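Packing the car for a long drive

When we moved our kitchen to Ultevberg, I made some mistakes with boxes. Now I do it in this way.

Put the heavy pots low, against the back seat. Plates stand on their edge, with a towel between — never flat.

On the highway, under a pale sky:

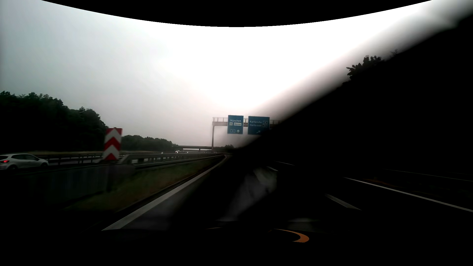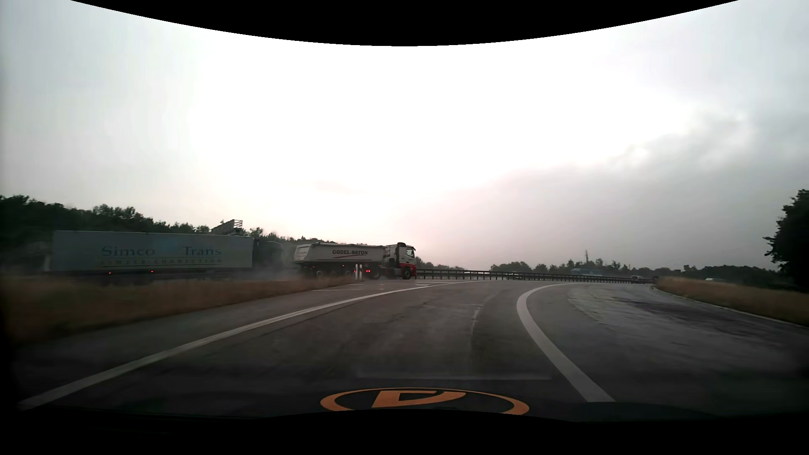 Glass jars travel best inside socks. Close each lid with tape, also the ones which seem tight. Keep 2 trash bags and a roll of paper near the driver, and open the box with the kettle first.

Krisztina Sárközi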